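Wed 8 July. Bin sorting, bench entry (J. Matos)

The household tidying assessment for Perton continued with the sorting bins. The question remains whether an arm can put away a mixed load without a person standing by. Karnen's view is that it can; mine is that it cannot yet. Soft items are still the weak point — socks above all.
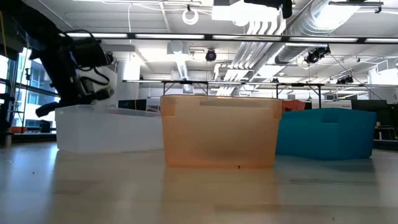
White, orange and teal bins on the table, gripper at the white bin.

Ilídio Moreira to review the grasp settings before the next set of 56 items. Lid handling is deferred to later in July.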